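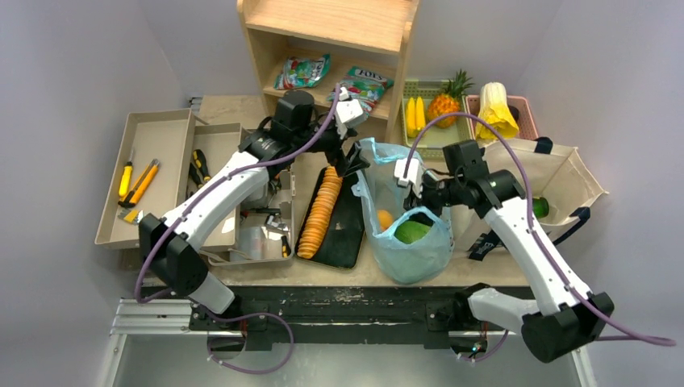
How do you set up a movie night discussion for a small group?

Pick one film, send out the title early, and keep the talk to a few questions everyone has seen ahead of time.

Choosing the film

Look for a drama under two hours. Long war epics and anything with subtitles can wait until the group has met a few times. Ours started in November with Hevdale, a quiet story about two brothers selling a farm, and people still bring it up.

Check whether you need a license. A showing in your own living room is normally fine. A showing in a library or church hall usually needs permission from the rights holder, even if you charge nothing.

Before the showing

Send the title, the running time and the start time in one message. Add 6 questions at most. Good ones ask about a choice a character made:

Why does the older brother sign first?
Would the ending work without the phone call?

Skip questions about plot facts.

On the night

Start the film within 20 minutes of the first arrival. Turn captions on if anyone asks. Take a short break when the credits end, then move the chairs so people face each other.

Let the person who liked the film least speak first. The talk tends to go flat if the fans open.

Afterward

Write down the title and a line or two of what was said. Next up for us is Dunleavy, which runs a little long, so we are starting early.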